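Last updated: May 2018

What is Gellport?
It's my method for teaching two robot arms to share a table. I started it in September with Chiharu Wada, and it grew out of a question we couldn't let go of – can one arm learn when to wait for the other?

How do you train it?
We steer both arms by hand and record everything, then the model learns to copy us. The set we trained on has more than 2,000 runs in it. I did a lot of those myself and my shoulders still remember! 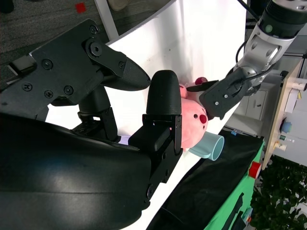 Each arm gets its own wrist view, and the two halves of the model pass short notes back and forth (just numbers, nothing you could read). Take the notes away and the arms get shy or bump into each other.

So does it work?
Pretty well on soft stuff. We ran 40 test pickups on things it hadn't met in training, and it missed six. Cups are harder – I'd love to tell you why, but Kumiko Sasaki and I still argue over it.

Can I try it on one arm?
Sure, though you won't get much out of it. The note passing is the whole point, so I'd borrow a second arm first.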